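Putting the Shared Kitchen Back in Order
Project report, Home and Living Studies, Ultcombe
2022-11-29

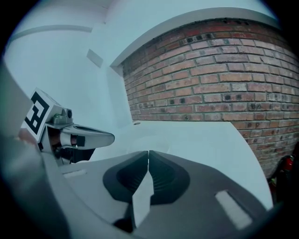

One of the other project groups asked us, after our mid-term talk, whether a kitchen that thirty-odd students use could ever stay tidy for longer than a weekend, and whether we wouldn't be better off just putting a lock on the cupboards. Fair question! We had been wondering the same thing since August, and the lock did come up at our first meeting (it was voted down, but only just).

What we wanted to find out was fairly simple. If things are put away near the spot where people use them, do they go back there more often? The kitchen on the Prarkmont side of the residence seemed like the perfect place to try it, as 35 people cook there and at the start every one of them had their own idea of where the colander lived.

Method

We emptied every cupboard and drawer onto the benches and sorted the lot by task: making tea, chopping, frying, baking, packing lunches. Baking was far and away the biggest pile, which surprised us all. We had budgeted a morning for this and it took until after dinner, partly from stopping to argue over whether a measuring jug is baking or cooking. (Baking. We still don't all agree.)

Anything cracked or missing its lid went in a box in the hallway for 2 weeks so owners could claim it. Most of the lids were claimed, and hardly any of the containers. We have no theory about that.

Then everything went back. Mugs went in the cupboard over the kettle, chopping boards upright next to the sink, and the Vivetti baking trays moved down to the low cupboard, where they no longer slide out onto your head. We labelled the shelf edges with masking tape and a marker. Sabbagh, the hardware shop down the hill, sold us drawer dividers from the clearance bin, and our whole spend came to about $400, nearly all of it on those and on shelf risers.

Results

Each evening we wrote down anything we found in the wrong place. Over the whole project the log reached 606 entries, and the early pages are much fuller than the later ones. Mugs were the big success. We were thrilled with how quickly people picked that up! Cutlery also improved once the dividers were in.

Tea towels were a flop. We gave them a drawer, then a hook, then a different hook, and they kept ending up over the oven door. In the last fortnight we moved the label to the oven door and stopped logging them.

Limitations

We live there too, so we were tidying while we were measuring, and people behaved differently when they saw the clipboard. The log also treats a teaspoon in the fork slot the same as a frying pan left in the laundry. Next time we would score those separately, and we'd love to try the pantry, where the labelling hasn't started yet.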